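3.2 Collecting Folds in Lived-in Bedrooms

The arm we ultimately want to fold laundry has never been in a bedroom. It lives in a lab on the second floor, bolted to an aluminum table, where it has spent most of its career handling identical white towels under identical white light. Policies trained on that table are excellent at that table. Our earlier attempts to move them anywhere else are summarized in Section 2, and we won't dwell on them a second time.

For the present study we took the robot out of the collection step entirely. Demonstrators carried a pair of hand-held grippers, one per hand, with the same jaw geometry and the same ribbed pads as the end effectors on the arm. Each gripper has a wide-angle camera mounted behind the jaws. Squeezing the handle closes the jaws, and jaw width is logged together with the video and the estimated pose of the tool. There is no force feedback beyond what comes through the plastic, and no remote link. A demonstrator who can operate a pair of kitchen tongs is, for our purposes, fully trained after one practice garment.

We compare this with teleoperation, in which the demonstrator drives the two-armed robot through the Vokex leader arms from a chair two meters away. Teleoperation has an obvious advantage: whatever gets recorded is, by construction, something the robot can do. Its disadvantage is just as obvious to anyone who has tried to pinch a hem from two meters away. Our operators were patient people when the study began.

Each demonstration starts with a garment laid on a made bed and ends when the demonstrator lets go of it and lifts both grippers clear. We asked for sweaters, scarves, shirts and other soft items in whatever state the household produced them. We did not ask anyone to change the bedding. An early draft of the protocol specified "a plain, light-colored surface," and the draft lasted until Ghizlane Abdel Rahman pointed out that we were describing our own table again. The final protocol says "a bed," and the data are better for it. One of the beds is shown in Figure 3, with a garment in each view.

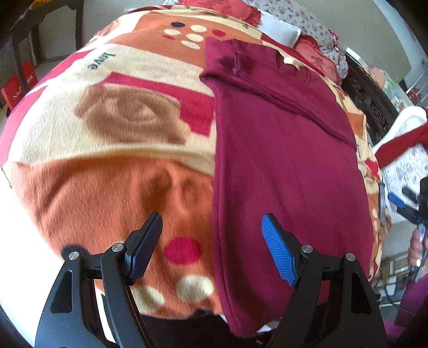
The instruction sheet given to demonstrators fits on one side of a page. We tried a longer version and found that people read the first third and improvised the rest, usually in sensible ways. The short version asks for the following. Hold the grippers over the bed with the jaws open for a moment before touching anything, so that the tracker can settle. Approach cloth from above or at a slant, never by scooping. Close the jaws fully on every grasp. If a grasp slips, try again and leave the slip in the recording. Fold the way you would fold at home.

The last item caused the most discussion among the authors. There are, as we now know, strong feelings about sleeves. One faction wanted a canonical fold, on the grounds that a policy cannot learn from people who disagree. The other held that any policy sold as a household helper had better survive a household. We settled it by recording both: half the sessions used a fixed folding order read aloud at the start, and half were left to the demonstrator. Section 4.1 reports the two separately, to the satisfaction of neither faction.

In all, the hand-held set contains 80 demonstrations from 8 homes. The teleoperated set contains 56, all recorded at the lab table, five of which were dropped after the leader arm lost calibration in the middle of a fold. The difference in size reflects the schedule more than any policy on our part. We gave each method the same number of working days, and teleoperation used a good share of its days on restarting things.

Three practical problems came up with the hand-held tools, and we describe them here since the published accounts we relied on were rather cheerful about this stage.

The first is pattern. Bedding sold for actual use tends to be covered in blocks of color, flowers, spots and lettering, and our visual tracker has opinions about all of it. A print gives the tracker plenty of features to hold on to, which is welcome. The trouble starts when the blanket moves with the garment and takes its features along. From the tracker's point of view the house has shifted slightly to the left. We reduced the effect by masking the central region of each view and relying on the walls and furniture, at some cost in rooms with little of either.

The second is daylight. Automatic exposure on the wrist cameras swings hard when a gripper turns toward a bright part of the room, and for a moment everything else sinks into gloom. We fixed the exposure at the start of each session and accepted some washed-out areas. Training was not noticeably bothered by them. The reviewers of an earlier version were, and for them we include the ablation in Appendix C.

The third is the demonstrator. People have wrists, and wrists are capable of things our arm is not. In the first sessions demonstrators would turn the gripper nearly upside down to smooth a crease, or reach across one hand with the other, and the motion looked lovely on playback and was worthless to us. Every recording was therefore passed through a reachability check, using the joint limits of the Beltrán arm, and any stretch the robot could not follow was flagged. We considered making the tool stiffer so that people would stop doing this. Rocío Lozano suggested telling them instead, and this worked - a result we had not budgeted for.

Figure 3 gives two views from the hand-held tools, taken during the same visit. Jaws are open in both. Cloth lying on cloth, with folds in one and print in the other, is the situation the grasp detector has to sort out before it can choose an edge to pinch, and it is where our lab-trained baseline did worst: offered a sweater on a printed blanket, it repeatedly chose the blanket.

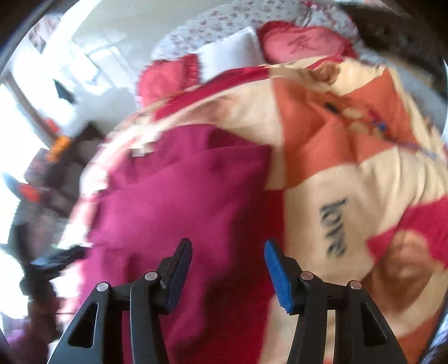 Figure 3. Views from the hand-held grippers over the same bed.

Lozano's objection, entered in the shared lab notes and kept here at her request, was that we were being too hard on the baseline: a blanket is also a thing a person might want folded, and nothing in the task specification had told the policy which layer was the laundry. She proposed that the garment be named at the start of each demonstration, out loud, and that the name be given to the policy as a conditioning input. If the robot still went for the blanket after that, she wrote, we could start calling it a mistake.

We adopted the proposal from the following Wednesday. Demonstrators spoke a short label before the first grasp ("sweater," "the scarf," and in one home a term of abuse for a shirt that would not lie flat), and the labels were cleaned by hand into a small vocabulary. Demonstrations recorded before the change were labeled afterward from video. Labeling took an afternoon and was done by whoever had lost the argument about sleeves.

Teleoperated demonstrations were labeled in the same way, although with one garment on a bare table the label has little work to do. This asymmetry should be kept in mind when reading Section 4. It would be possible to put a printed blanket on the lab table and teleoperate on top of that, and we did so for a short pilot. The blanket slid. We clamped it down, at which point it was a tablecloth, and the pilot was discontinued.

One remaining mismatch concerns timing. A person folding with hand-held grippers moves faster than the arm is permitted to, particularly between grasps, when there is nothing to be careful about. Played back at recorded speed, the trajectories trip the velocity limits on almost every transfer. We slowed the free-space segments and left the contact segments at their original pace wherever the limits allowed, with segment boundaries taken from jaw width. The resulting motion has a peculiar rhythm - brisk on the cloth, stately in the air - that visitors tend to read as thoughtfulness. It is a clipping threshold.

Processed recordings were stored in the Skolbridge format with video, tool pose, jaw width and garment label aligned to a common clock. The same files feed both training conditions, and the same policy architecture and hyperparameters are used throughout, so that any difference reported in the next section comes from how the demonstrations were given and where.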